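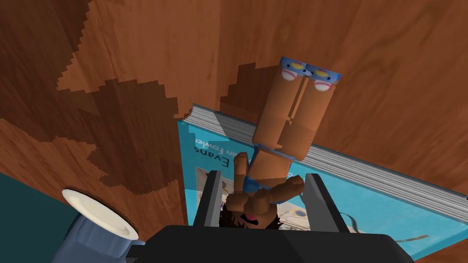 Home Contents Methods Results References

3.2 Borrowing records and reading at home

We drew loan records from the public libraries in Merura and Semaan for one school term, starting in April. The sample covered 318 households with at least one child in primary school. Each household kept a short reading diary, and 42 were interviewed by phone once the term had ended.

Figure 2. A thick book with a blue cover on a wooden tabletop.

Loans alone were a poor guide to time spent reading. Households in Semaan borrowed fewer titles per visit but renewed them more often, and their diaries recorded longer sittings. In Merura, where the branch closes at 5 pm, parents tended to borrow in bulk and return a good share of the books unread. Several favoured long novels they could read aloud over a few weeks. Diaries with gaps of more than five days were left out of the totals but kept for the analysis of renewals in Section 3.3.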